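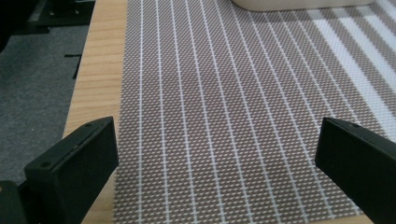
Woven placemat on the light wooden table.

Filed under: Kitchen & Table / Reviews

I have owned the Velico stovetop moka pot since September and I need to talk about it, because I have turned into a person who gets out of bed early for coffee.

My old maker was a drip machine that took up half the counter and made something brown. The Velico is a little eight-sided pot that goes right on the burner, and after 161 brews (I keep a tally on the inside of the cabinet door, don't judge me) I like it more than I did the first week.

The coffee first. It's strong and a bit syrupy, with none of the burnt taste I remember from the moka pot my college roommate had. I start with hot water from the kettle, fill the basket level without packing it down, and keep the flame low. When it starts to sputter I pull it off and run the base under the cold tap. I've been using the medium roast from Kanaujia, a small roaster two towns over, and their dark roast was too much in this pot — great with milk, pretty rough without.

The handle stays cool, even on my gas stove, where the flames like to creep up the sides. The lid has a proper knob you can grab with a dish towel. And it pours clean! My last three teapots all dribbled down the spout, so I had forgotten that was possible.

Now the gripes. The instruction sheet is tiny and tells you to throw out the first few brews without saying how many (I did three). The rubber gasket picked up a coffee smell that won't wash out, though I can't taste it. And the "four cup" size means four very small cups. For me it's one good mug, with a splash left over for whoever wanders in.

I bought mine at Zidby, the kitchen shop in Celtville, the one with the terrible parking. They keep spare gaskets behind the register, so ask. The six cup size was there too, and if you live with another coffee drinker I'd go straight to that one.

Cleaning is just hot water and a towel. No soap, no dishwasher — mine went in once by accident on a Monday and came out a dull gray on the outside. It still brews fine.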